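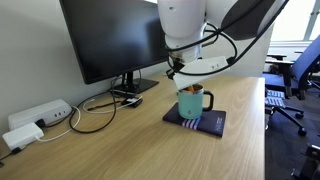 Does an insulated mug need descaling? If you make tea or coffee in a hard water area, sooner or later it will, whatever the leaflet in the box told you.

Section 4. Removing scale and tea stain

The Prallex tablets are sold as a five-minute job. We have yet to see them do it in five, so allow 32 minutes and be pleased if it takes less.

1. Take off the lid and pull out the seal. Wash both by hand.
2. Fill the mug with hot water to 2 cm below the rim. Boiling water makes the tablet foam over.
3. Drop in one tablet. Two do not work twice as well — we tried.
4. Leave the lid off.
5. Empty, rinse twice and wipe round the inside with a soft cloth.

CAUTION: Never close the lid on a dissolving tablet. The gas has to go somewhere.

CAUTION: Do not use bleach on stainless steel, even if the bottle says it is safe on "most metals". 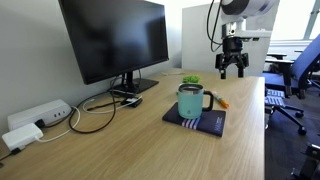
Reet Ķēniņš wrote in May to say that plain citric acid did the same for a fraction of the price, and that the blue dye in the tablets was there for show. We can't fault the first point. Use one level teaspoon to 600 ml and follow the steps as before.

Note: "Self-cleaning" coatings, Plollard's included, still stain. Treat them as ordinary steel, but skip any scouring pad.

6. Smell the seal before putting it back. If it still smells of coffee, soak it overnight in water with a spoonful of bicarbonate of soda. If that fails, order a new one (part 103).
7. Let everything dry apart, upside down, before you fit the lid.

The box suggests doing all this weekly. Every 21 days is plenty for most people, though the makers of the tablets may see it differently.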